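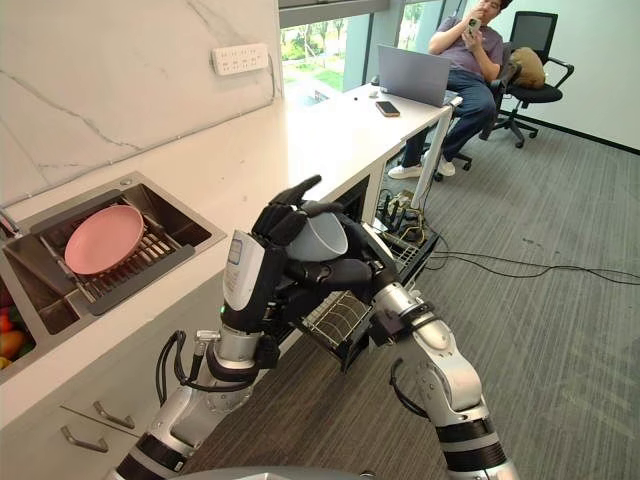 White mug, pink round plate, and a steel sink set into a long white countertop.

Skarko Dish Soap Bars by Drellside

If you've been washing up with the same squeeze bottle for years (we certainly had!), a solid bar of dish soap can feel like a funny little step backward. Give it a week. The Skarko bar sits in its dish by the faucet, you rub a damp brush over it a couple of times, and you get a thick, soft lather that goes a surprisingly long way on greasy pans, coffee mugs and the lunchbox that came home from school on Friday still full of hummus.

Tapio Kokkonen started making these for his own kitchen one gray February, after running out of bottled soap and being much too stubborn to drive into town. The first batch smelled like a candle shop and the second one crumbled, but he kept at it, and the recipe we sell today is the one his neighbors kept coming back for. We still pour it in small trays and let every bar rest for 30 days before it gets wrapped, so it comes to you good and hard and doesn't turn to mush in the first week.

Choose your scent

Filali: orange peel with a little mint, bright and cheerful, and our best seller by a mile.
Stultus: no scent at all, for sensitive noses and for anybody who wants their tea to taste like tea.

Size: 100 g bar
Sold in: packs of 3
Wrap: plain paper, no plastic
Color: creamy white, may vary a bit from batch to batch

Using your bar

Wet your brush or cloth, rub it on the bar, and wash as usual. For baked-on cheese and the like, rub the bar straight onto the pan, add a splash of hot water and go read a chapter of something. Keep the bar on a dish that drains, and let it dry out between meals. It's made for washing by hand only, so please don't put it in your dishwasher – it makes far too many suds!

Hard water at your house? You may see a light film on glasses. A spoonful of white vinegar in the rinse water takes care of it.

Shipping

Orders leave our workshop within 2 working days. If a bar shows up broken, drop us a note and we'll gladly send another, and do use up the pieces, they wash every bit as well.

Page updated Sunday, October 27, 2024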